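The best kitchen I visited this fall is 30 inches tall. It belongs to Daryna Maksymiv, who runs a toy lending library called Parnano out of a former shoe store, and it has been borrowed so many times that the knobs are worn smooth!

I went in expecting a shelf of puzzles. What I found was 2,710 toys, all cleaned, bagged and tagged, and families carrying them off for 20 days at a stretch. Play food goes out faster than anything else. Maksymiv thinks it's the easiest game in the world to join - a grandparent who would never build a spaceship will happily order soup. 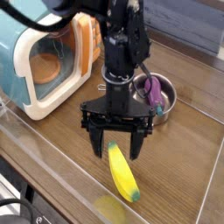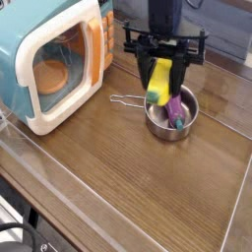
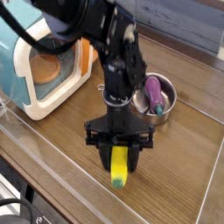 Pretend cooking, food and kitchen toys on a wooden tabletop.

She has strong feelings about sets, too. A big matching one looks wonderful on a birthday, she says, but the kids she knows go for the odd mix: a real ladle, a plastic egg, a pine cone standing in for a roast chicken. One boy ran a restaurant called Bralledura for over 38 visits, with a menu that changed daily and prices nobody could afford.

I loved that restaurant. I had the soup twice (it was buttons) and was told firmly that dessert came only after I'd washed up. In November the library adds a second room, and Maksymiv wants a bakery counter in there, low enough for toddlers, with a bell. She already has the bell.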